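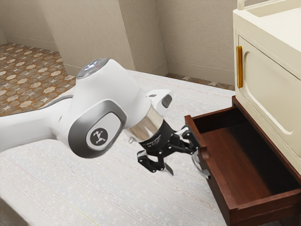 *Page last changed: March*

Many people write me the same questions about Pekley, so I put my answers in one place. Pekley is my bedroom drawer project. I work on it in the evenings at home, and on Monday at the shared workshop in Bredusville. If your question is missing, please write to me and I will try to add it.

## General

### What is Pekley supposed to do?

It should pull out a drawer, wait, and push it closed again. Later I want it to put folded clothes inside. My mother has trouble bending down to the low drawers of her dresser, and this gave me the idea.

### Is this a real bedroom?

No, it is a simulated one. The bed, the cabinet and the tile floor are all models. I try every new motion in the simulated room before I allow it on hardware.

### Why did you put the bed in? It makes everything harder.

Yes, it does. But in most small bedrooms the bed stands close to the furniture, and a robot which only works in an empty room is not useful for my mother. The arm must reach across the bed without touching the cover. I gave the bed a safety distance, and if the planned path goes inside it, the attempt is canceled.

### Is the pattern on the floor important?

For the motion, no. I kept it for the camera part of the project. With a plain floor my detection was too good, and I did not trust the result. The star tiles gave me several wrong edges in the first week, and I had to repair the filter.

## The drawer

### Why is there nothing in the drawer?

I am still working on the opening and closing. Objects come after this. A sock in simulation is soft material, and soft material makes my computer very slow.

### How does the gripper hold the drawer?

At the moment I use the front panel itself. One fingertip pad goes to the upper corner of the panel and the other finger stays free over the bed side. I know it looks strange. The usual way is to close both fingers on a handle, and I do this for the cabinet door, but for the drawer I want a method which also works when there is no handle. Of course, a fingertip at the corner can only do this after the drawer is already a little open. For a fully closed drawer without handle I have no good solution yet.

### Does the drawer not turn when you pull at the corner?

In a real dresser it can turn and get stuck. In my first model the rails were perfect and I did not see the problem at all. Now the rails have play and friction, and the pull must be slower. If the side force gets too high, the arm stops and moves the fingertip closer to the middle of the panel.

### How often does it work?

In the last long test I ran 1482 attempts with different starting positions. 451 of them failed. The most common failure was the fingertip sliding off the top of the panel. I publish the failed ones also, because for me they are more interesting to study.

### How far must the drawer be open for success?

I count it as success when the drawer is far enough out to reach the back corners from above. A half open drawer is counted as a failure, even if the motion was nice.

## The hardware

### Do you own an arm like the one in the simulation?

No, I do not have the money for this. The workshop has a smaller arm on a steel table, and I am allowed to use it on Monday evening. The reach is shorter, so the real test uses only a drawer box which I screwed to a board. There is no bed at the workshop, so I lay a folded blanket on a low bench.

### Who made the drawer box?

My neighbor Võ built it from leftover boards. It slides badly in wet weather, and for my test this is a good thing.

### What fingertips do you use on the real arm?

I cast them from silicone. The first ones were too soft and folded over the edge of the wood. The present ones are harder and 13 mm wide. The mold drawings are in the project folder.

### Which power supply do you have?

A used one from Dremitz, bought from another member. Please do not copy this choice only from my page. Check what your own arm needs.

## If you want to build it too

### Can I run the simulation on a laptop?

Yes, but turn off the shadows and the fine texture of the bedspread. On my old laptop one attempt took 4 minutes with everything turned on. Without these two it is fast enough to work with.

### I loaded the room and the arm starts inside the bed. What is wrong?

You probably have the old room file. In that version the bed was placed too high. Download the room again, and delete the saved starting position also, or the arm will go back to the same place.

### The drawer flies out of the cabinet when I touch it.

Check the end stop of the rail. It must be on, and the weight of the drawer must not be zero. I made this mistake two times.

### May I let it run near people?

Please do not. My code has no detection of persons. At the workshop we keep one hand at the stop button and everybody else stays behind the table.

### Can I help?

I would be glad. What I need most is measurements of real drawers: the width, the depth, the thickness of the front panel, and how hard you must pull. A kitchen scale with a hook is good enough for the last one. Corrections of my English are welcome too.

Lợi Hoàng, Bredusville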